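Speaker Notes: Salting and Souring Vegetables at Home
Session 101, Preserving Track
Afternoon session, Main Hall

Opening

Good afternoon, and welcome to the Wusura Food Preservation School. My name is Edeltraud Zwahlen, and I teach the fermentation courses. This session concerns vegetables soured in salt: cabbage, carrots, green beans and small cucumbers. We will not cover vinegar pickles or pressure canning. Those belong to Babita Mishra's talk, which follows the break.

(Pause for late arrivals. Ask those at the back whether they can hear.)

What salt does

Salt draws water out of the vegetable and slows the growth of unwanted bacteria. The bacteria we want tolerate it well. They feed on the sugars in the vegetable and produce lactic acid, and the acid gives the finished jar its flavor and its keeping quality.

Weigh the salt. A spoonful of coarse salt and a spoonful of fine salt are different amounts, and most failed batches brought to our help desk were measured by spoon.

Working amounts

For shredded cabbage, use 20 grams of salt to 1000 grams of trimmed cabbage. For a large crock holding 3000 grams, use 60 grams. Write the second figure on the board.

For whole or cut vegetables in brine, dissolve 35 grams of salt in each liter of water. Cucumbers may go a little higher. Use plain salt without iodine or anti-caking agents if it can be had. 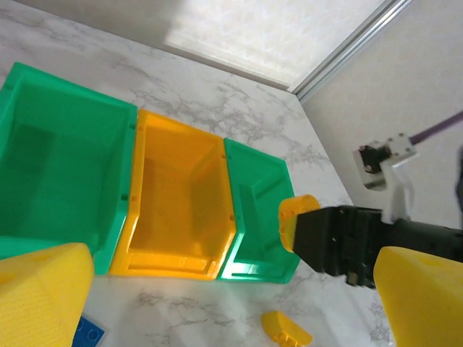
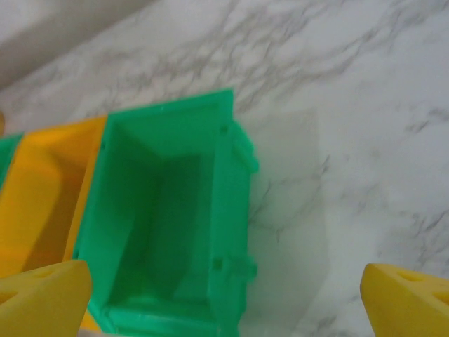 Edeltraud Zwahlen

Packing the jar

Massage the cabbage and salt together until liquid gathers at the bottom of the bowl. Pack it in small handfuls and press each layer down firmly. Leave two inches of space at the top, as the contents will rise during the first days.

Everything must remain under the liquid. A glass weight is best. A folded outer leaf tucked over the top will also serve.

(Hand around the sample weights. Vasiliki Deligiannis has the second set.)

Time and temperature

Keep the jar between 65 and 72 degrees Fahrenheit, out of direct sun. Open the lid briefly each day during the first week. Cabbage started in May will often be ready in two to three weeks. In a cool pantry it may need five.

Taste is a useful guide once souring is under way. Move the jar to the refrigerator when the flavor suits the household.

Common questions

Cloudy brine: expected in a healthy batch.

Flat white film on the surface: usually kahm yeast. Skim it off and check that the vegetables are covered.

Fuzzy growth, or pink, blue or black color: discard the whole batch. Scraping the top is not sufficient — this point must be stated clearly, even if time is short.

Soft cucumbers: trim the blossom end before packing, and add a grape leaf if one is available.

Closing

The printed salt table is on the side desk, together with the reading list prepared by Efthymia Kyriakidis. Participants who wish to start a jar today should remain seated. The cabbage has been trimmed but not weighed.

(If fewer than ten minutes remain, omit the cucumber question and go directly to the jars.)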